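Serkovano, patch 47: notes on the save system

Hustard's colony sim Serkovano now writes one autosave every 4 in-game days. The old build saved daily, and on a large map each save stalled the game long enough to drop inputs. I reloaded my July colony to compare. With 300 settlers the stall is still there - shorter, but easy to notice during a raid.

Manual saves are unchanged. The slot limit is 400, and the list still sorts by name only, so put the season first when you label them. Next I want to test the new pathfinding on bridges.
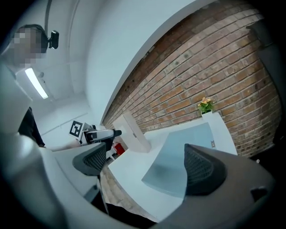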